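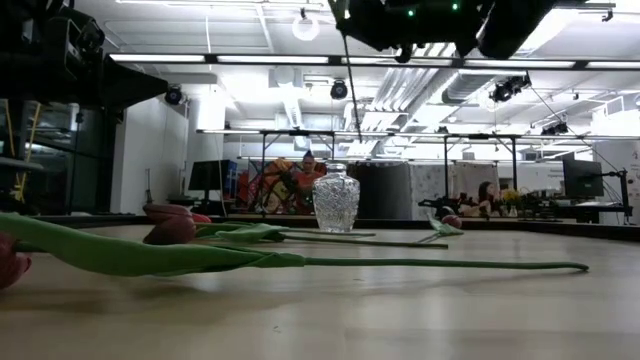
Words: Kristof Van Dijk | 2022-02-03 | Filed under: People with shops

I'd been told to ring the side bell at Gruris, so of course I went to the front and stood there like a lemon until Štěpánka Vondráček let me in. "Everyone does that," she said, already halfway back to her bench. "Mind the buckets!"

She has run the flower shop for 15 years, and before that she did accounts at a haulage firm called Meijer, which she describes as "six years of beige". (She made me promise to say the people were lovely.) What got her out was a wedding. A cousin's florist dropped out the night before, and Štěpánka ended up doing the tables with whatever the petrol station had left.

"They were awful," she told me. "Carnations and some sort of fern. But I was so happy at four in the morning, covered in bits of leaf, and I thought, well, I've never felt like that about an invoice."

We got on to tulips, because I always buy them and they always flop. She laughed at me quite a lot. "They keep growing after they're cut, so they go where they like. Trim them, give them cold water, not too much, and then let them be. People fuss." She won't put them in with daffodils straight away either, as the sap from the daffodils does them no good.

And vases? She's a fan of a narrow neck if you've only got a few stems. "With a big wide thing you need armfuls, and who has the money for armfuls?"

Money came up more than once. The rent has gone up, the van needs a new clutch, and her wholesaler, Brandodero, now wants orders in a day earlier than it used to. She still gets up at half past four. "I moan about it every morning until the kettle's boiled," she said, "and then I'm fine."

In March she's starting evening classes in the back room, 6 people at a time, and I've put my name down. She says I'm to bring my own scissors and leave the kitchen ones at home.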